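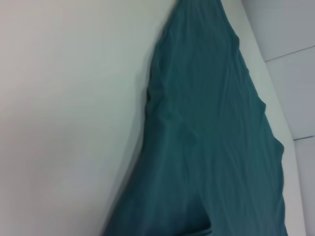
Le tissu Trillari, coloris bleu canard

Je le vends au mètre depuis juillet et c'est déjà celui dont on me parle le plus dans les messages ! Le bleu canard tire vers le cyan foncé, il est mat, très doux à l'œil, avec un petit côté chiné quand la lumière tombe dessus. Dans les plis, il devient franchement sombre, presque bleu nuit. Sur un écran, la couleur bouge toujours un peu, alors si vous hésitez, demandez-moi un échantillon avant de commander.

Oui, il se froisse

Autant le dire tout de suite, le Trillari sort du colis tout fripé, avec plein de petites rides dans la longueur. Moi j'aime bien comme ça, jeté sur une table blanche ou au bout du canapé (le mien n'a jamais vu le fer). Si vous le préférez bien lisse, passez-le à la vapeur sur l'envers, encore un peu humide, en tirant doucement avec la main. Pour une nappe de fête, je le fais la veille au soir et je le laisse à plat toute la nuit.

Ce que j'en ai fait

Un chemin de table, d'abord, puis deux housses de coussin, et avec la chute une pochette pour mes aiguilles. Il se coupe sans s'effilocher tout de suite, mais surfilez quand même avant le premier lavage. Pour les coutures droites, aiguille universelle et point moyen. J'ai essayé le fil Brileck et le fil Yeo, les deux vont très bien – le Yeo est un poil plus discret sur ce bleu.

Entretien

Lavage à froid, essorage doux, avec des couleurs proches les deux premières fois.
Pas de sèche-linge.
Séchage sur cintre ou à plat, en défroissant à la main.
Rangement roulé de préférence, les plis marqués sont pénibles à rattraper.

Commander

La vente se fait par coupes de 2 mètres, en un seul morceau. Il m'en reste presque 700 mètres à l'atelier Altenetti, donc pas de panique, mais le prochain bain de teinture n'aura peut-être pas tout à fait la même nuance – pour des rideaux, prenez tout d'un coup !

Référence : 2908
Prochain envoi des commandes : 12 septembre
Échantillon : sur simple demande, par le formulaire de contact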